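Evstead Makers Board > Shop & Workspace > Benches and tables

Taped grid over a paper-covered table - how do you keep the crossings neat?

papercut_pete
Posts: 300
OK so I am a complete convert to covering the long table in paper and laying a grid on it in blue tape. It took most of a Monday evening and I'd do it again tomorrow. You can set a block down, pick it up, come back after supper and put it right back in the same square! I used to measure off the table edge every single time like a caveman.

My one gripe is the crossings. I lay the long strips first, then the cross strips go over them, and I press it all down with my thumb. Most come out fine. Then there are ones like this, with a little ragged bit on the edge just under where the strips meet. I can't decide if I should pull the strip and redo it or leave well enough alone. Close-up: 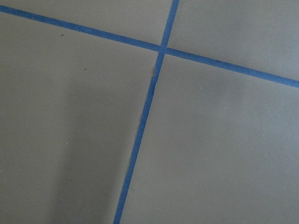 Re: Taped grid over a paper-covered table

bench_dog_8
Leave it. The crossing itself looks clean, it's only that nick on the left side. If you pull the strip now you'll take paper with it and then you've got a real problem.

For next time, cut the tape with a blade and don't tear it. And use something flat to rub it down. I use an old gift card. Thumbs leave the edges up and then your sleeve finds them.

mossandtwine
Love this!! I do it for quilting layouts, only on a bedsheet. Question though, why tape at all? I'd rule it in pencil. Pencil never frays and you don't get a ridge for things to catch on.

papercut_pete
I tried pencil first and from where I stand I couldn't see it past the middle of the table. The blue you can see from the doorway. Here's the whole thing, or most of it anyway. The far squares look tiny but that's just the table going away from you.
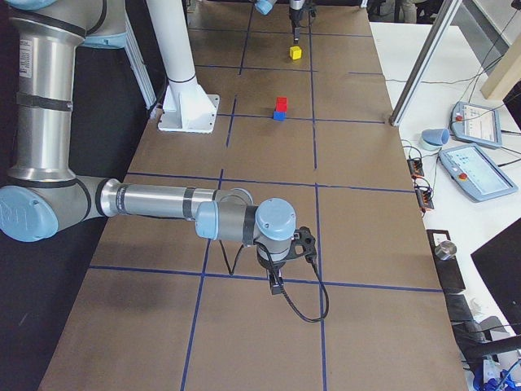
Red on blue behind the middle line, yellow one farther up.

bench_dog_8
Now that's a table. I take back anything I was about to say about thumbs. Good call stacking them near a crossing too, a two-block stack is a nice way to see whether you can really read the grid from the other end.

sang_on_saturdays
I'm going to be the grump. Tape on paper is a waste of tape. Tape on the bare table, paper never. The paper creeps, it bubbles when the weather turns, and then every line you were so proud of is off by a bit and you don't know which bit. I've been doing it straight on the tabletop since January and haven't relaid one line.

mossandtwine
But then your table has tape on it forever, Sang! Some of us eat on ours.

sang_on_saturdays
Mine is in the garage and nobody eats on it except the cat.

papercut_pete
Creep is a fair point and I did worry about it. What I do is pull the paper tight, tape the edges down to the underside of the table, and leave it overnight before any of the grid goes on. The lines go on the next day. If a sheet gets chewed up I cut the whole thing off and start fresh, and I get a clean brown surface that shows off whatever I put on it. Bare tabletop is so dingy by comparison. Mine is, at least.

bench_dog_8
Which paper? I got a roll of Clonano and it was way too shiny, the tape let go at the ends inside a week. Went back to plain kraft from the hardware store on Evstead Road and it grips much better.

papercut_pete
Plain kraft here too, the big roll. I've never tried the Clonano.

quietcorner60
Can I ask a beginner question? How do you get the second set of lines parallel to each other? My first two always start out friendly and end up a hand's width apart from where they should be.

bench_dog_8
Make a spacer. Cut a strip of scrap to the width of your square and walk it along the first line, little pencil tick every foot or so, then tape to the ticks. Don't try to pull the whole strip tight in one go, lay a bit, press a bit. And get a second person on the other end if you can.

sang_on_saturdays
A chalk line is faster. Snap it, tape next to it, wipe it off. Five minutes.

mossandtwine
Chalk on brown paper does not wipe off, ask me how I know.

sang_on_saturdays
Another reason to skip the paper :)

Re: Taped grid - view from the other side

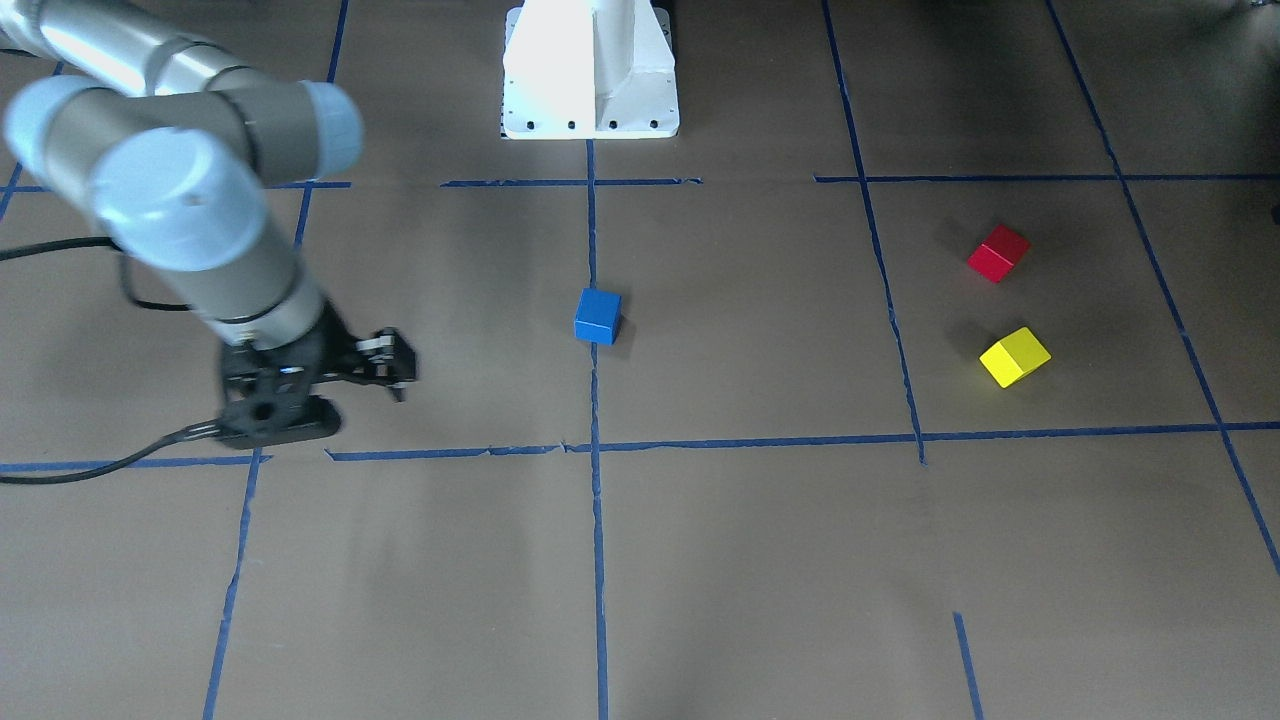 by papercut_pete, 8:15 pm, Evstead Makers Board

One more, with the three wooden cubes set out. The blue one is sitting just right of the center line and you can see at a glance that it's turned a little off square. That is exactly what I love about having the lines there. On plain paper I'd have sworn it was straight!

I left the ragged crossing alone, by the way. Thanks, bench_dog.

quietcorner60
The spacer worked!!! I used a paint stirrer. Two lines down and they're still the same distance apart at the far end. I'm so pleased I took the dog in to look at it.

mossandtwine
Paint stirrer is genius. Stealing that for the bedsheet.

bench_dog_8
Nice going quietcorner. Rub the ends down twice, the ends are always what lifts first.

sang_on_saturdays
OK, that does look good with the light on the paper. Still wouldn't do it. What width tape are you all using? I've got a case of the wide stuff from Clandasis and it eats up the small squares.

papercut_pete
Go narrower for sure. With wide tape you end up arguing over which edge is the line. I always measure to the left edge and the edge nearest me, and I wrote that on the underside of the table so I don't forget it.

quietcorner60
wait, I've been measuring to the middle of the tape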